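Overnight stream drops to backup playlist during quiet passages (Brillow, web stream only)

Print this page | E-mail this page
Reading time: 7 minutes

Status: closed, with one follow-up left open
Component: overnight automation, silence sensor, web encoder
Log kept by: Kauko Riihimäki
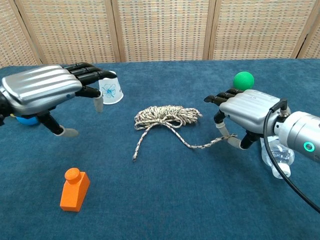 The web stream of the overnight ambient program, Brillow, is being replaced by the emergency playlist in the middle of long quiet pieces. The emergency playlist opens with a station ID at full level and goes straight into a brass band march. Listeners have described the effect in their own terms and those messages are attached to the original ticket.

The FM signal isn't affected. The same pieces play to the end over the air from the Keskinen transmitter. The on-demand recording isn't affected either, as it is taken from the studio output ahead of the stream chain.

Signal path for reference

Playout computer to studio console. Console program output to a distribution amplifier. From there one feed goes to the FM processor and the Keskinen link, one goes to the recorder, and one goes to the web rack.

In the web rack: web processor, then Citow silence sensor and switcher, then Burnano encoder, then the stream host. The emergency player sits on the second input of the Citow. FM has its own silence sensor at the transmitter site with separate settings.

Reported symptoms

First report came from a listener using a table radio with internet tuning. She gave the title of the piece, a long drone work for bowed metal and organ, and said it "stopped and became a parade." Front desk logged it as a wrong file on the playlist. It was not a wrong file. The playout log shows the drone piece running without interruption for its full length.

Second report came from a listener on a phone. Same symptom, different piece, different night. He noted that the original piece came back later, further along than where it had left off. That ruled out playout as the cause, and the ticket was moved from programming to engineering.

19th June: opened the rack and pulled the Citow event log. It has an entry reading PRIMARY LOSS / SWITCH TO AUX for each report, and several more that no one wrote in about. Every one falls inside Brillow. None fall inside daytime programming.

Step 1. Check the silence sensor settings

Time to switch is set to 75 seconds. This is long for a talk station but was chosen on purpose when Brillow was moved to the overnight slot, as the host leaves long gaps between pieces. Restore time is short. Threshold matches the value on the label inside the rack door and the value in the backup file from last October. Nobody has changed it.

Front panel lock was on. Remote access log shows reads only.

Result: settings are as intended. Not the cause by themselves.

Step 2. Check for real loss of audio

Looked for a bad connector or a sleeping device upstream. Reseated the input connectors on the Citow and on the web processor. Wiggled the patch lead while feeding tone. No dropouts. Left tone running through the web feed for a full afternoon on the spare chain with the event log open. No entries.

A loose connection would also be expected to trip at random times of day. The events only occur with quiet material.

Result: no real loss of audio. The sensor is reacting to level.

Step 3. Play the reported pieces through the chain

Loaded the drone piece on the production computer and fed it to the web rack with the stream host disconnected. Watched the meters at three points: processor input, processor output and Citow input.

At the processor input the quiet section is low but steady, and well above the sensor threshold. At the processor output the same section fades down and then disappears. Headphones on the output confirm it. The organ note drops away and what is left is silence with an occasional short burst when a louder partial comes through. The timer on the Citow starts, is reset by a burst, starts again, and eventually runs out during a stretch where there are no bursts.

This also explains why the fault doesn't happen on every quiet piece. Anything with a regular event in it – a bell, a plucked string, surf – resets the timer often enough to stay on the air. Pure sustained tones at low level don't.

Result: the web processor is removing the audio. The Citow is doing what it was set to do.

Step 4. Find out what the processor is doing

The web processor has a downward expander ahead of the leveling stage. It is there to keep air conditioning noise in the talk studio from being pulled up between sentences. In the daytime preset it is on. In the overnight preset it is supposed to be off.

Preset changes are made by a contact closure from the playout system at the start and end of the overnight block. Checked the processor screen during the overnight block. It was showing the daytime preset.

Fired the closure by hand from the playout test page. Relay clicks. Processor didn't change. Shorted the terminals at the back of the processor with a jumper. Processor changed to overnight at once. So the relay is good, the processor input is good, and the fault is in between or in the timing.

Put a meter across the wires at the processor end and fired the closure again. Wiring is fine, the closure arrives. It is very short.

Result: the processor is ignoring a closure that is too brief to count.

Step 5. Closure length

The playout system lets each closure be set in milliseconds. The overnight entry was set to a momentary pulse at the default length. The processor manual asks for a held closure and doesn't give a figure in the body text, only in a table at the back.

The pulse used to be longer. When the playout software was upgraded, the closure list was imported from the old version, and the length column did not come across. Every entry went to the default. The others drive lamps and the recorder, and those respond to a short pulse without trouble, so nothing else was noticed.

Set the overnight and daytime entries to 2,000 ms. Fired each from the test page several times. Processor followed every time.

Result: cause found.

Step 6. Confirm with program material

Ran the drone piece again through the web rack in the overnight preset. Quiet section stays up at the processor output. Citow timer never starts. Ran the second listener's piece. Same.

Ran a deliberate failure: pulled the input to the processor and waited. The Citow switched to the emergency player at the correct time and switched back after the input was restored. Emergency switching is still working and hasn't been weakened by the change.

Things that were tried and made no difference

Burnano encoder restart. Done by the overnight board operator before the ticket reached engineering. The encoder comes after the switcher and only sends what it is given. Please don't restart it for this symptom, as it drops all listeners and some older table radios won't reconnect without being turned off and on.

Raising the level of the files in playout. The host had started doing this for certain pieces. It helps a little with the sensor and does harm to the FM side, where the processor reacts to the louder passages later in the same file. Those gain offsets have been set back to zero with the host's agreement. If any piece still sounds too loud or too soft after this, send a new ticket with the title and the time it played.

Lowering the sensor threshold. Suggested in a reply on the ticket. Not done. With the expander active the output goes to digital silence, so there is no threshold that would have avoided the switch.

Questions raised by programming

Can the silence sensor be turned off during Brillow? No. It is the only thing covering the web stream when the building is empty. A dead playout computer at night would leave the stream silent until the morning shift.

Can the time to switch be made longer? It could be, but there is no need to now. The longest planned gap in the program is well short of the present setting.

Can the emergency playlist be something other than the march? This is a programming choice and engineering has no objection. The emergency player takes a plain folder of files. There are two limits. The files must be loud enough to keep the sensor on the aux input satisfied, and the folder must contain a legal ID near the top. The host has offered to put together an overnight folder. The player can only hold one active folder at a time, so a second closure would be needed to swap it. See follow-up.

Changes made

Closure length for overnight and daytime preset entries changed in the playout system, saved, and backup exported. Printed copy of the closure list placed in the rack door pocket.

Overnight preset renamed on the web processor so that its name on the screen can't be confused with the daytime one. They previously differed by one letter.

Overnight checklist now has a line to read the preset name off the processor screen after the block starts. If it shows the daytime preset, fire the closure from the test page. If it still shows daytime, call engineering and leave the encoder alone.

Replies sent to both listeners.

Follow-up (open)

Emergency player folder swap. Waiting on files from the host and a free relay on the playout interface. All the relays are assigned at present, but the one marked for the old cart machine lamp goes to a lamp that was taken out with the machine. Will trace the wire before reusing it.

Ticket closed by K. Riihimäki after two clean overnight runs with no PRIMARY LOSS entries in the Citow log.

Print this page | E-mail this page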